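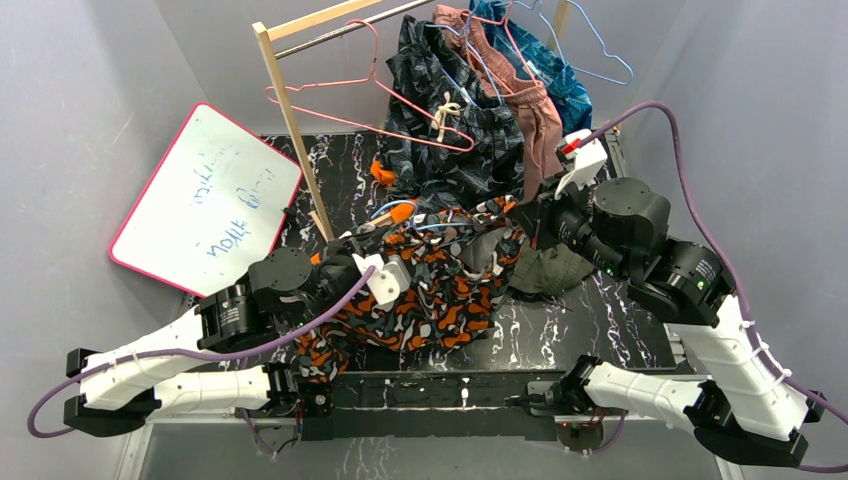 Vol. 39, No. 4

Wasps in the Wall

We use cookies to improve your visit. By continuing to read you accept our cookie policy.

The noise comes first. A faint crackle behind the drywall, like cereal in milk, usually in July and usually at night when the TV is off. Most people in Mandonstead ignore it for a week or two. Then there's a brown stain near the ceiling, size of a quarter, and somebody pokes it with a finger.

Don't poke it.

Yellowjackets chew. They widen the gap they moved into, insulation first, then the paper back of the drywall, and sometimes all that's left between the nest and the bedroom is a coat of paint. One house on the Findholm road had a nest that ran the whole length of a stud bay. The removal crew bagged it and counted, for their own records: 2,388 workers, not including the ones that got out into the hallway.

It has been a big year. Dry spring, mild winter before it, and queens came out early. Tarnia Pest Control, which covers Mandonstead, Findholm and the farms in between, logged 453 wasp calls by the end of July. The phone starts at 6:30 in the morning. Half the callers have already tried something.

The something is usually foam. Or caulk. Or a wet rag stuffed in the hole, in one case an entire bath towel. Plugging the entrance is the worst thing you can do with a live nest in a wall — they go looking for another way out and the other way is often a light fixture. Hardware store spray isn't much better. It's made for nests you can see, the gray paper kind under an eave. In a wall it kills the guards at the door and does nothing to the brood four feet up.

What the pros use is dust. A dry insecticide, puffed into the entrance at dusk with a hand bulb, after most of the foragers are home. Workers track it in on their legs. Two days, sometimes three, and the traffic stops. Takes ten minutes to apply and looks like nothing much, which annoys some customers when they get the bill.

Tarnia charges $100 for a ground floor wall, more if there's a ladder. Other outfits around here quote by the hour so ask before anybody unloads a truck. Ask too if a return visit is included. It should be.

Leave the nest where it is? Mostly yes. It won't be used again, and cutting open a wall costs more than the wasps did. The exception is a very large one, where dead larvae can smell and bring in beetles. Honey bees are a diffrent matter altogether. Fuzzy, tan, carrying pollen — call a beekeeper, not an exterminator. The Noiphan bee club keeps a swarm list and will come look.

Then the waiting. Frost finishes off any colony that's left, and only the new queens make it through winter, tucked under bark or in a attic corner. Late fall is the time to close things up. Weep holes, loose siding, the gap where the cable comes in. Quarter inch mesh is too big, use eighth inch. Check the dryer vent flap while you're out there.

Anyone who swells up past the sting, or has trouble breathing, needs 911 and not a pest company. Keep kids out of the room with the stain. Shut the door, towel along the bottom, and make the call in the morning.

Last updated: August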